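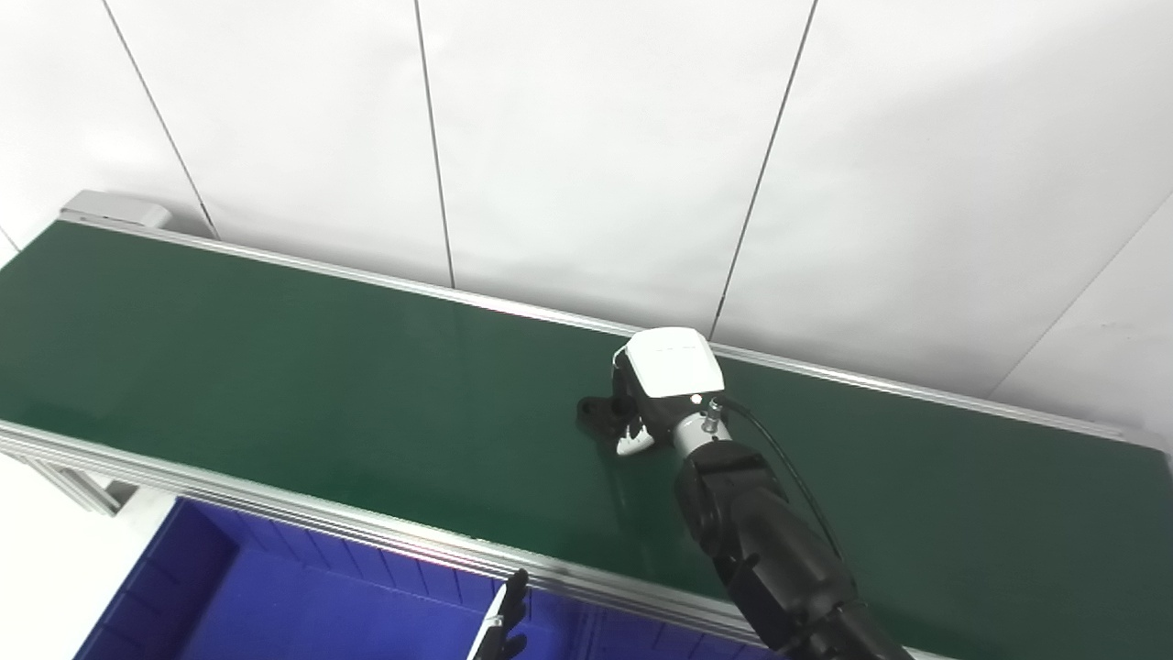
What did each student team have to deliver? A control program for the Nolex sorting task, a log of 80 graded trials, and a short written report.

Figure 1. Work cell used in the course, with one arm over the green belt and a blue bin below.

4.2 Trial procedure

Teams tuned their grasp settings on the Dotby set (700 items) before grading began. Belt speed was fixed - only the arm timing could be changed. Missed items were logged as failures.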